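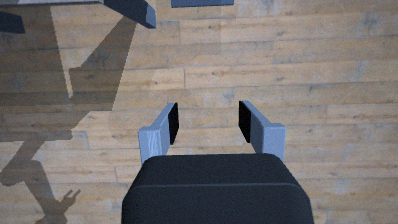

*Open gripper over a light plank floor, seen from above.*

# Cledora on its open day

Jun 13, 2026

Cledora was founded in 517, according to the sign at the railway station, the sign at the bus stop, the paper napkins in the station buffet and the man who sold me a ticket for the tram. It was then capital of one thing or another for almost 600 years, until a duke with weak lungs moved the court down to the coast and took the good furniture with him. The town has been hurt about it ever since. Ask for directions to the palace and you'll be told first where the palace ought to be.

I went for the annual open day, when the gatehouses, the old mint, the archive and a good many private courtyards let people in without charge. I had been once before, in January, and had seen a great deal of fog. Everyone I met that time assured me there was a river. I'm pleased to report that there is, it's brown and wide and goes round three sides of the old town in a lazy loop, and on the fourth side there is a wall to make up for it.

## Getting in

The train from the coast is slow and stops at places where no one gets on. Sit on the right for the river. The station was built well outside the walls by people who expected the town to grow out to meet it, and it did not, so you arrive among allotments and a tyre depot and have to take the tram.

The wall has 4 gates. They're named, in the local fashion, after the things that used to be taxed at them: Salt, Wool, Wine and Geese. The tram puts you down at Wool. Most visitors walk straight through it and up the main street, and so the main street is where the town keeps its nougat. Turn left inside the gate instead and follow the inner side of the wall as far as Geese, and you get washing lines, tomato plants in paint tins and a very old lady who says good morning in a tone that makes you check your shoes.

Geese Gate was open right up to the roof. The stair is tight and turns the wrong way, with the drop on your sword arm, which the leaflet puts down to cunning military design and the guide on the landing put down to the mason being left-handed. They had evidently had this argument before. The view from the top takes in the loop of the river, the poplars on the far bank, the cement works (not in the leaflet) and, on a clear day, the dark hump of Bunudness, of which more later.

## The mint

The queue for the mint went round the block, so I joined it, on the principle that other people know things. What they knew was that the mint is cool inside. By late morning the square was like a griddle and we shuffled into the dark with little moans of pleasure.

Our guide was Fiorella Marras, who teaches history at the secondary school and has the voice for it. She took us through the counting room, the assay room and the room where they boxed the ears of apprentices, and she had a low opinion of nearly every ruler on the wall. Of one she said that he had reformed the currency twice and his beard not at all. She's very good on the bad years. When the silver ran short the mint put more and more copper in the coins, and the town's name for somebody charming and unreliable is still "a Tuesday penny", after the day the copper carts came. I wrote that down and then couldn't find anyone under fifty who had ever heard it.

The dies are worth seeing, small ugly lumps of iron with a tiny fierce eagle on each. The struck coins are in the next room under glass, where the eagle looks more like a hen. A boy in our group said so loudly, and Fiorella Marras told him that the tax collectors had made the same complaint in writing, and that the letter was in the archive across the yard if he wanted to read it. He did, too. I saw him there later being shown it by an archivist who looked as though she had waited her whole career.

You can have a copy of the penny struck for you in the yard with a large hammer. It costs 4 euros and comes out slightly off centre. Mine has most of an eagle.

## Lunch, and a disagreement about dumplings

Cledora's dish is a flat grey dumpling in broth. The colour comes from buckwheat and the flavour comes, when it comes, from the broth. Every restaurant claims the original recipe, and each tells you with real sorrow what the others have done to it. I ate mine at Zulus, a bar beside Wine Gate that took its name from a film poster the first owner liked and has kept the name and lost the poster. The dumplings were hot, heavy and plentiful, and I have no wish to eat them again until about next winter, when I suspect I'll think of nothing else.

If you don't get on with dumplings, the covered market does fried river fish in paper, and the bakery behind the cathedral sells a plum bun that is gone by noon. I have been told it's excellent. I was told this by a man holding the last one.

For coffee, go to Nugroho, up the steps from the fish stalls. It roasts its own, it's tiny, and the tables in the alley are on such a slope that regulars drink with a hand on the saucer. You'll work out quickly which chair is the uphill one. Somebody will be in it.

## The cathedral and the courtyards

The cathedral has two towers of different heights and the usual story of two brothers who fell out. The usual story is wrong, says a board in the porch, which then tells it anyway, at length, with drawings. Inside, most people look up at the painted ceiling. I'd look at the choir stalls, where the carvers were plainly left alone for too long: there's a pig at the organ, a bishop being carried off in a basket, and a woman giving her husband a good hiding with a fish. The fish is the same kind they sell in the market.

After that I gave up on the leaflet and went into whichever courtyards had the door open. This is what the day is really for. The grand ones on the main street are handsome, swept and roped off, with a card telling you which count died there. The ones down towards Salt Gate have bicycles in them. In one there was a fig tree so large that the upstairs neighbours had given in and put a table among its branches. In another a family was having lunch, with every sign of having forgotten what day it was, and they waved us all through with forks. The well in that yard is supposed to be older than the town. The father of the family said he couldn't swear to it but the damp certainly was.

The palace itself, or the part the duke left, is now the tax office. It opened one staircase. It's a lovely staircase, broad enough to ride a horse up, and at the top there's a ticket machine and a row of plastic chairs.

## Out to Bunudness

The late bus from Salt Gate goes out to Bunudness, the lump of rock downstream where the first settlers had their fort before they thought better of it. Nothing stands there higher than your knee. The wind is terrific. There's an information panel, bleached nearly white by the sun, on which I could make out the words "imagine" and "granary".

All the same, go. The path up from the bus stop runs through thyme and broom and smells like somebody else's Sunday roast, and from the top you see what the town looked like to anyone coming up the river with bad intentions. The loop of water, the wall shutting the gap, the two odd towers. It looks very well. It looks, at that distance and in that light, like a capital, and you can see how being told otherwise might rankle.

The last bus back is earlier than the timetable at the stop says and later than the one in the leaflet. I shared the wait with a retired couple who had come for the orchids and found them over. They'd had a nice day, they said, apart from the dumplings.

## A few practical notes

The open day runs from mid-morning to early evening, and the smaller courtyards shut when their owners get hungry. Leaflets are free at the tourist office inside Wool Gate. The map in it has north at the bottom, so the hill is where the river should be, and once you know that it works very well.

The mint is open the rest of the year except in January, when it closes for cleaning. The archive needs an appointment. Geese Gate is only opened for the day, and the roof has no rail on the town side, so keep hold of small children and hats.

Stay inside the walls if you can. The cathedral bells are stopped overnight, in theory. I had a room above the covered market, where the fish arrives well before dawn and is discussed.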